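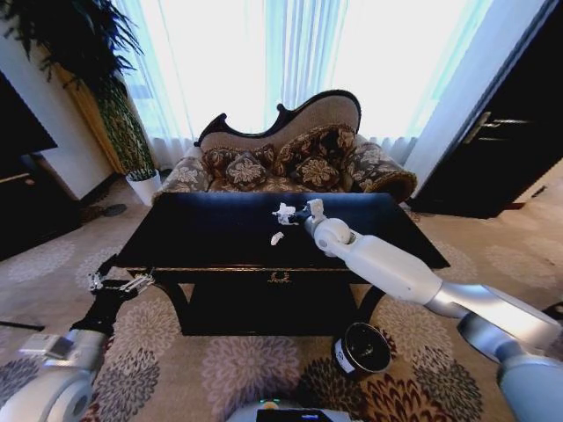 Coffee table and settee

Tissue lint on a glossy black table

Scraps of tissue end up on my dark table every day and wiping leaves lint. What works?
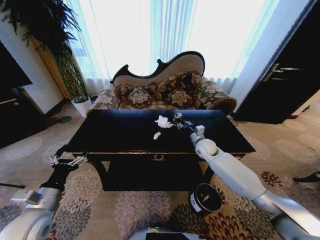

The tabletop, two bits of white on it

Trukport
Pick up the pieces dry, then use a microfiber cloth. Paper towels scratch.

We also keep a grey parrot, if that matters. 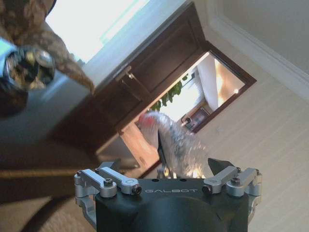 Wultville_6
Parrot dust settles on gloss too. Wipe daily. Same for a varnished violin, dry cloth only. 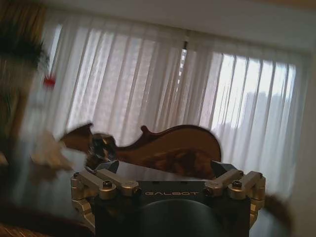 Hokik60
I just use my sleeve.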